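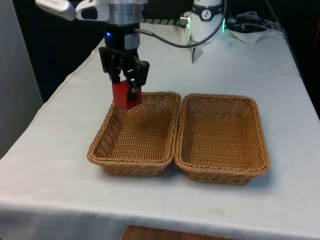 Gudideo Fabric Guard, 400 mL
For tablecloths, napkins and chair covers

The label says "stain-proof for life". We don't believe it and you shouldn't either. Expect a couple of months on a cloth that's washed now and then, less if you tumble dry. Red wine beads up nicely. Turmeric doesn't care what you've sprayed. 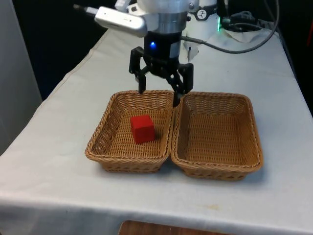
Gudideo also calls it odourless. Afiq Tjoa at our Bellthorpe shop had the door open for 45 minutes. Spray outside, two light coats, and test a hidden corner first if the colour matters to you. One can should do about 2 large cloths, whatever the brochure promises.

Not for silk or leather. No returns on opened cans.

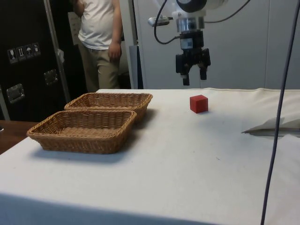 White tablecloth with two woven baskets and a small red cube.

Also stocked: Meng stain soap, cheaper and less boastful.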